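Dralham soft grippers, six weeks on: good grip, poor fault handling
Reviewed by Leszek Szczepańska, 11 May 2022

We fitted a pair of Dralham soft grippers to our two-arm household unit in April, replacing a set of rigid Fukusero fingers that marked upholstery. The Dralham units are air-driven, with a ribbed rubber body that curls inward under pressure. Fitting took almost 2 hours per arm, most of it spent on the cable run. The instructions are clear and the threads are decent.

As grippers they do what the data sheet says. Fabric, fruit and light crockery are all held without damage, and the grip pressure can be set in 12 steps. Step five suits most soft goods.

The trouble is what happens when one side loses pressure. In the second week the left gripper developed a slow leak at the collar during a two-handed lift. The controller did not report it. The pressure reading it sends back is taken at the valve block, upstream of the leak, so the value stayed within limits while the grip weakened. The right arm went on pulling towards its target, the load swung across, and the left arm, now unopposed, carried on until its elbow met a side table. The arm's own torque limit stopped it. The gripper software played no part in this.

Krawczyk, who supplied the kit, replaced the collar seal within five days and sent a revised firmware file. The new version adds a timeout and a fault code, but the code only appears when both sides are commanded together. A single-arm lift can still fail silently – we repeated it three times by slackening the collar.

Our standard check is now a two-handed hold at chest height, kept up before any working session, with the pressure logged from a separate sensor at the finger.

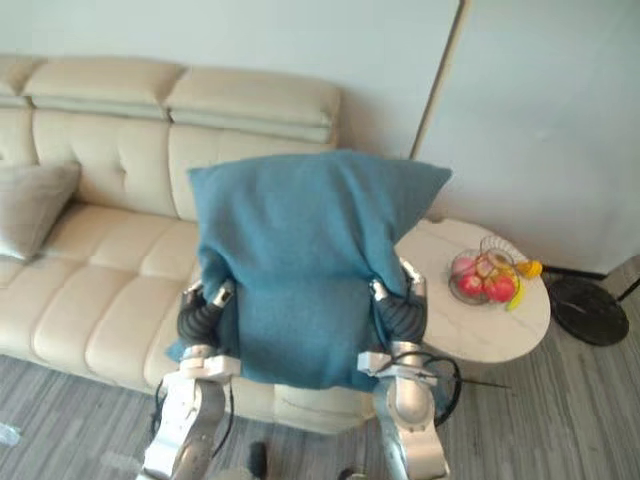
Two-handed hold on a cushion, one gripper to each side.

A cushion is a good test piece. It folds where it is squeezed, so uneven grip shows up early, and it does no harm if dropped. We would not run the check with anything heavier.

Two smaller complaints. The cable clips supplied are too few for an arm of this reach, and the spare seals are sold only in packs of 12. The Sostby equivalent is slower to close and costs more, but it senses pressure at the finger and cuts out on its own.

Recommended for soft goods if you add your own sensor. Not recommended as supplied for use near people. Firmware should be updated before first use, and the collar checked by hand every week.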